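Accueil Forum Matériel Tutoriels Se connecter

Téléopération à deux bras : mes démonstrations d'empilage sont-elles trop irrégulières ?

Ehsan Lashari

Bonjour à tous. Je travaille depuis le mois d'août sur un poste à deux bras, commandé à distance avec deux bras maîtres que je tiens dans les mains. La tâche est simple à dire : prendre des briques de construction pour enfants sur une table blanche et les assembler. J'enregistre chaque démonstration avec le logiciel Niazi, ensuite j'entraîne la politique pendant la nuit.

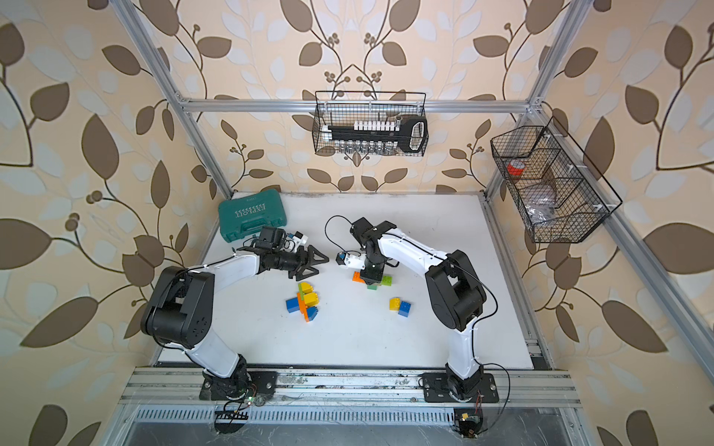
J'ai à présent 133 démonstrations complètes. La politique apprend bien l'approche, mais elle hésite au moment d'emboîter – elle s'arrête au-dessus des plots, puis elle recommence le mouvement. Je dois préciser que je ne fais pas toujours le même geste. Parfois je tiens l'assemblage avec un bras et je pose avec l'autre, parfois je pose d'abord la pièce sur la table. 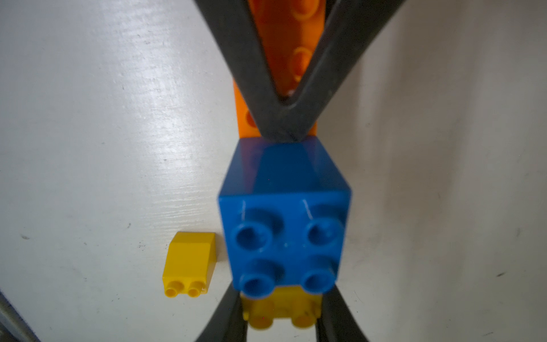 Ma première idée est que les deux stratégies se mélangent dans les données. Ma deuxième idée est que mes mains ne sont pas assez calmes pendant la dernière seconde. Faut-il que je recommence tout avec un seul geste, ou est-ce que je peux trier ce que j'ai déjà ? Je vous remercie d'avance pour vos conseils.
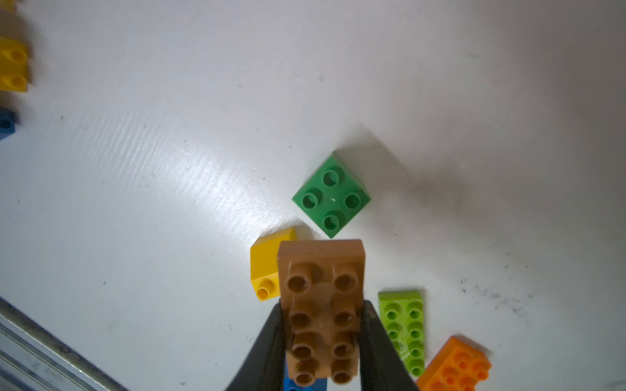 Irkside

Ne jetez rien pour le moment. Relisez vos enregistrements et donnez une étiquette à chaque stratégie, puis entraînez seulement avec la plus fréquente. J'ai eu la même hésitation sur une tâche d'insertion, et 24 démonstrations très régulières m'ont servi davantage que tout le reste.

Vérifiez aussi les pauses. Quand l'opérateur réfléchit avant d'appuyer, le robot apprend à attendre. Je coupe les images où aucun des deux bras ne bouge, sauf pendant la fermeture de la pince.
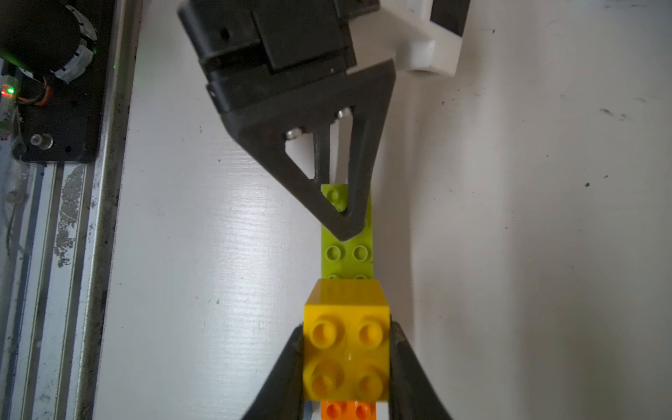 Pour la position de départ, au contraire, il faut garder de la variété : briques tournées, proches du bord, proches l'une de l'autre. C'est le geste final qui doit rester le même. Regardez enfin si l'effort de la pince est enregistré, car avec la position seule il est difficile de savoir si la brique est enfoncée.

Livora

Chez moi c'était un décalage entre les caméras et les moteurs. Contrôlez les horodatages.

Flostari

Plus de données, à mon avis. Je suis à 3 000 démonstrations et ça hésite encore un peu, mais moins qu'avant.

Sujets proches
Bras maître trop lourd : comment compenser la gravité ?
Caméra au poignet ou caméra fixe pour l'insertion
Couper les temps morts dans un enregistrement
Pince qui glisse sur les pièces en plastique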